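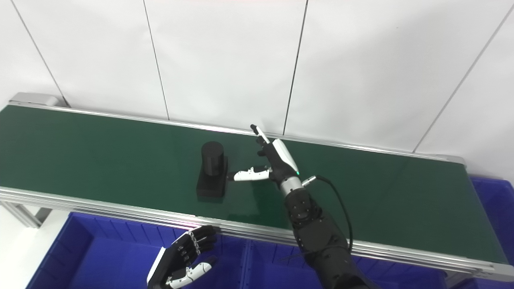
Figure 7.1. A two-handed robot at the sorting belt, right thumb close to the block.

Chapter 7
Learning When to Let Go

A student who has read this far may believe that grasping is the hard part. Grasping is hard. It is also where most papers stop, usually a second or so after the object leaves the belt and well before anyone has to put it somewhere.

This chapter follows a method worked out at the Sasance laboratory by Milagros Valderrama and Gerrit De Smet. They wanted a robot to take parts from a conveyor and place them in bins, and they wanted to teach it from human demonstrations. They collected 3,000 of these. The first policy trained on them could pick up nearly anything and was reluctant to part with any of it.

Their remedy was to split each demonstration at the moment of first contact and again at release, then train on the pieces with separate weights. In a test of 156 parts, failed releases fell from 22 to 4. De Smet wanted to call the method Graceful Surrender; the published title is longer and has a colon in it.

Section 7.1 defines contact, a word everyone uses and few people measure. Section 7.2 derives the weights. Readers who skipped the appendix on probability will want to go back for it now, before Equation 7.3 sends them there anyway.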